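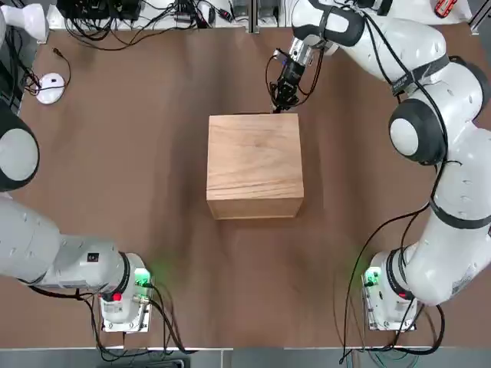

Page last changed: August, 4:10 pm

Search this diary Go
Posted by Negin Hosseinzadeh, August

The Heltitz sheet says the right arm homes itself after a cable swap. I have my doubts. I parked the fingers at the far edge of the wooden block and left them there over lunch to check for sag. Both base lights green, which proves the power is on and little else.

Sharifi wants the mounting plates retorqued every 30 days. Fine, but I'd start with the cables. They hang in long loops off that arm and I don't trust a loop – it finds something to catch on. Reseated the connectors at the right base, cleared fault 579 again. Third time this month.

Left arm stays parked until I believe the right one. Ties and a proper clamp on order from Nostville.

Contact | © Negin Hosseinzadeh | Back to top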